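Brundach Cloline hand-held gripper: review from the Pant open day

Category: Data collection hardware
Tested: Cloline, revision 2, pair configuration
Price: $2,000 per pair, charging dock included

Brundach opened its Pant site to customers and press in December, and most of the afternoon went to the Cloline, a hand-held two-finger gripper for recording manipulation work without a robot arm. The operator carries the gripper, does the task, and the unit logs what it sees and how far the fingers are open. The recording is later used to train an arm fitted with the same fingers. Dredia has covered earlier tools of this type, and our main complaint each time was that they had been tuned for rigid objects on a clean bench. We asked for fabric. The company's standard demonstration is garment handling in furnished bedrooms, so no special arrangement was needed.

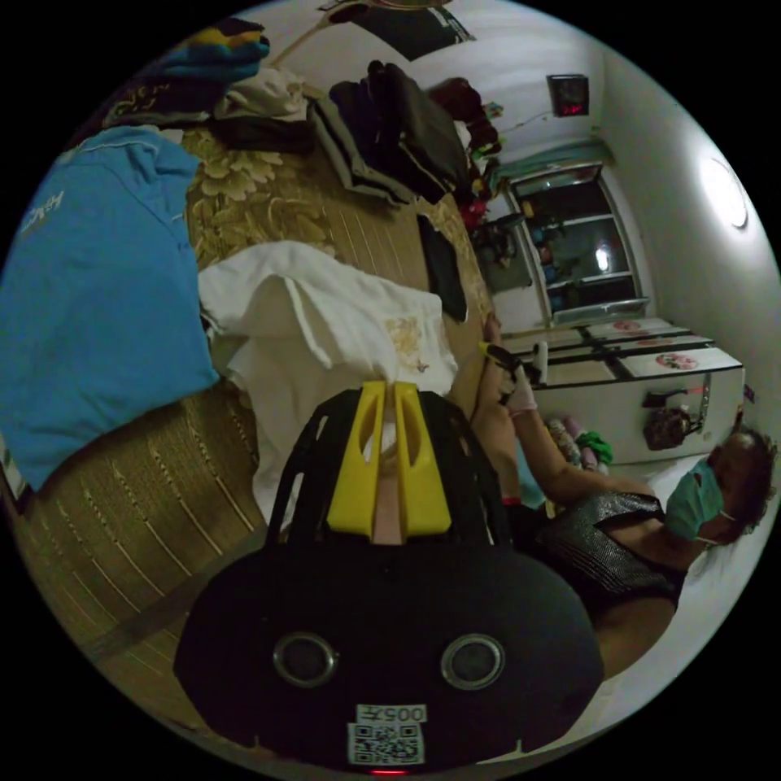
Garment handling is hard on a parallel gripper. Cloth has no fixed shape, the useful grasp point is often buried in a fold, and the layer below tends to come along with the layer wanted. A bench test with one towel hides all of this. The demonstration bed gave the tool a fairer workload: a bright blue T-shirt lay flat and partly folded on one side, a white cloth was bunched up straight ahead of the fingers, and dark clothing was piled along the far edge. The patterned bedspread is also useful to a reviewer. Florals and fine stripes give position tracking plenty of texture to lock onto, so good tracking results here should not be assumed for a plain white sheet.

Build

The body is black and broadly rounded. The fingers are flat yellow plates with oblong cutouts, carried in an open lattice frame. Visibility through the lattice is acceptable. The operator can see the fabric between the fingers without tilting the wrist, provided the tool is held at chest height. With the tool held low, the body blocks the view of the contact point, and users will need to learn to judge depth from the cloth itself.

Each unit has a printed label with a QR code on the face below the two round ports. The code ties the recording to that unit's calibration file. It scanned correctly on the first attempt in room light. We would prefer it repeated on the side, where it could be read with the gripper docked.

The grip is comfortable for short tasks. We used one for 46 minutes without a break and had a sore thumb by the end. The trigger spring is stiffer than it needs to be for cotton. Brundach sells a lighter spring separately and should put it in the box.

Grasp performance

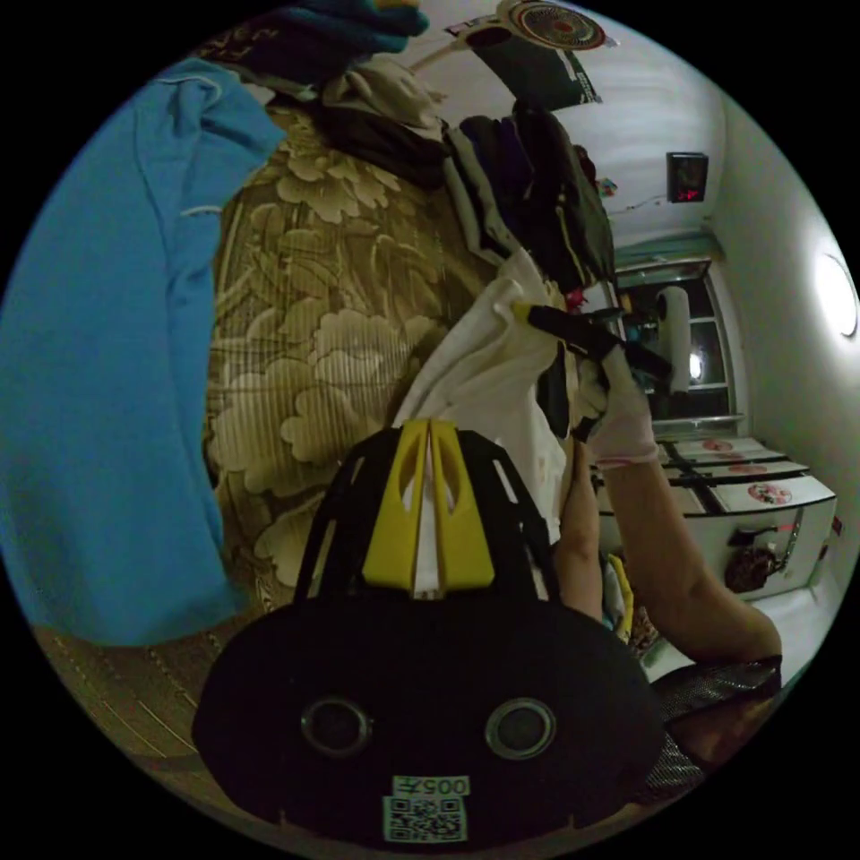 Photo courtesy of Brundach

Thin knitwear and shirting gave little trouble. The fingers close evenly, and the tips meet along their full width, so a single fold of material stays put when the wrist is turned. A white garment held at the tips and stretched toward a heap of other clothes is a reasonable test of this, since friction against the heap loads the grasp from one side. We repeated that pull with several garments and lost the grip only on a slick synthetic lining.

Layer separation is weaker. With two thin layers lying flat, the tips usually pick up both. The workaround shown to us was to approach at a shallow angle, push the top layer into a ridge and close on the ridge. It is effective and can be learned in 10 minutes, but it puts a pushing motion into every recording. A policy trained on the data will reproduce that motion, including on garments where it is unnecessary. Teams should decide on one approach before they start recording and write it down.

Heavy fabric is the other limit. Denim seams and padded jackets can be held at an edge, but folding them one-handed is slow. The pair configuration is the sensible purchase for anyone working with full-size clothing.

Recording and tracking

The wide lens takes in most of a room along with the fingers. This helps localization, because walls, door frames and furniture remain in view when the bed is covered with moving cloth. The cost is resolution at the contact point, where small features such as buttons are covered by few pixels. Strong curvature toward the rim also makes manual review of footage tiring. The desktop software can flatten the view, though it crops heavily when it does so.
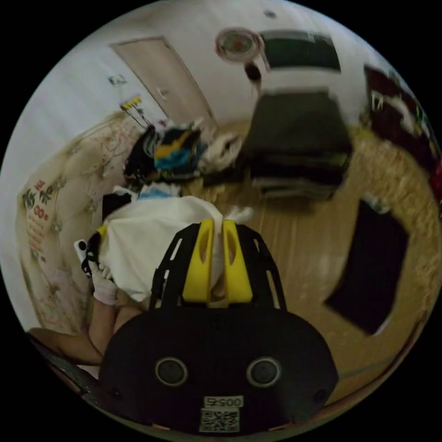

White cloth gathered at the fingers, gloved hand alongside.

Gloves are part of the demonstration procedure. Bare hands vary in the footage and gloves reduce that variation, but they also remove some feel for the trigger. We tried the tool both ways and made cleaner grasps without them. Brundach leaves the choice to the customer.

Fast motion remains a problem. Quick wrist turns blur the background, and the tracking log flagged low confidence on a number of ours. Slowing down fixed the flags. The software reports them only after the session has been saved, so a bad take is discovered late. A tone or a light change during recording would save considerable rework.

Documentation

The printed guide covers assembly and charging well. Calibration gets one page and assumes the reader has done it before. File formats are described fully in the online manual, with working sample scripts.

Verdict

Recommended for garment and bedding work with light to medium fabrics, bought as a pair and with the lighter spring. Teams working mainly with denim, outerwear or small fasteners should ask for a loan unit first. Brundach said a firmware update adding live tracking warnings is in testing, and gave no release date. We will retest when it ships.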